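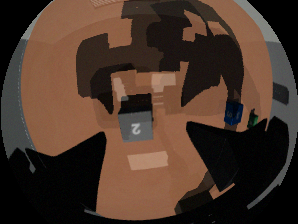
**Wetlow Residents' Board › Crime & Safety › Shed break-ins, Greltosov Road end**

**otik_on_the_hill** – July 28, 2024
Third shed on our side done this month. They took a strimmer and a bag of compost and left the mountain bike, so we are not dealing with masterminds. Reported it online and got a reference number so long I had to turn the page sideways.

**Vávra**
Sorry to hear it. Was it locked?

**otik_on_the_hill**
Yes. The lock is still locked. The door is next to it on the grass.

**mrs_crumpet**
Same people who had the lead off the bus shelter, I'd bet. £600 to put right, according to the parish newsletter.

**gate47**
You'd bet, but you don't know. Last October this board decided it was the lad at number 8 and he'd been in hospital all week. Perhaps we could wait for the police.

**mrs_crumpet**
I named no one. And I did wait for the police, 60 minutes on hold, very nice flute music.

**Vávra**
gate47 has a point though. Has anyone asked the garage for their footage? It faces the lane.

**otik_on_the_hill**
Asked this morning. They'll only hand it to an officer, which is fair enough, and I haven't got one.

**gate47**
Add it to your report then. There's a box for it near the bottom. Put the garage's opening hours in as well.

**otik_on_the_hill**
Done. New reference number, even longer. If anyone is offered a green strimmer that only starts on the fourth pull, it's mine.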